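Pismont boarding house opening, who's going?

6 min read

maplecrumb
So the invite came today for the opening of the new boarding house and dining hall at Pismont. Ribbon cutting, lunch, tour of the rooms, the whole thing. My daughter starts there in August and I'm torn. It's a four hour drive each way and I'd have to take a day off work. Did anyone go when they opened the library? Was it worth it, or was it mostly speeches?

tworiversdad
Mostly speeches! I sat through the library one and my legs went numb. The lunch was good though, and they let the kids show you around afterward, which my son loved.

If yours is new I'd go. You get to see where she'll sleep, and you'll meet the house parents before everybody's hauling boxes up the stairs.

hollis_p
I'm going to be the grump. They spent how long raising money for this, and the old dining hall was fine. It seats fewer people, sure, but we ate in two shifts for years and nobody starved. Meanwhile the music rooms still leak. I'd clap a lot louder for a roof.

maplecrumb
I didn't know about the music rooms, she plays cello so now I'm worried, ha.

Skotwood_mom
Hollis, two shifts meant my younger one had lunch at 11 and then nothing until supper. He came home on breaks eating like a bear. So no, I don't agree that it was fine. And the new house is named Skotwood after the old farm (yes, that's where my user name comes from, we lived on that road), and people gave money for that specific building. You can't just take it and spend it on a roof.

hollis_p
Fair point on the lunch. I still think they could have asked people to give to the roof first. Who picks the order of these things? I've been to every parent meeting and I never heard it discussed.

tworiversdad
It was in the spring letter, page 4, under all the bus stuff. I only read it because I was stuck at the dentist.

grillell_fan
Does anyone know who's cutting the ribbon? The invite just says "honored guest." Last time it was somebody from the state and there were so many cars that we parked at the Grillell and walked up the hill in our good shoes.

maplecrumb
Mine says Auður Frandsen. I had to look her up, she was a student there and then taught there for 30 years before she moved away.

Skotwood_mom
Oh, that makes me so happy! She taught my sister. Very strict about handwriting, and she'd read out loud on rainy afternoons and do all the voices. I was on the fence about going but now I'm in. She's a much better choice than another politician, if you ask me.

hollis_p
See, I liked having the politician. You get them in front of the leaky roof and something might happen.

tworiversdad
Ha! OK, that's the best argument you've made in this thread.

Practical stuff from the library day, for those who haven't done one of these: get there early, the chairs run out. Bring a hat, it's all outside until lunch. The prayer and the school song come first, then the guest, then the head talks, then the head keeps talking.

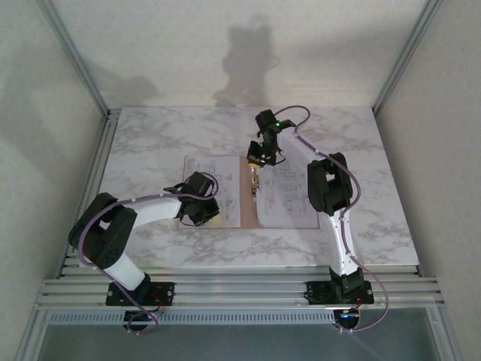 And do the room tour before you eat, not after. Everyone heads up there at once when the dessert's gone and you end up standing in a hallway with somebody's grandma for half an hour. Lovely grandma in my case, but still.

grillell_fan
Do little brothers and sisters count for the lunch? Ours is a toddler and he'd eat two rolls, tops.

Skotwood_mom
You have to put them on the reply card, even the babies. The office told me 504 people had said yes already and they're being careful about seats. Send it soon.

maplecrumb
OK, you've talked me into it. Card's filled in, going in the mail tomorrow. I'll ask for the cello kids' tour too and see these famous leaks for myself. Hollis, are you coming or boycotting?

hollis_p
Coming, obviously. My daughter's in the choir and they're doing the Bach. I'll be near the back. I'll clap for Mrs. Frandsen and I'll be asking the head about that roof at lunch.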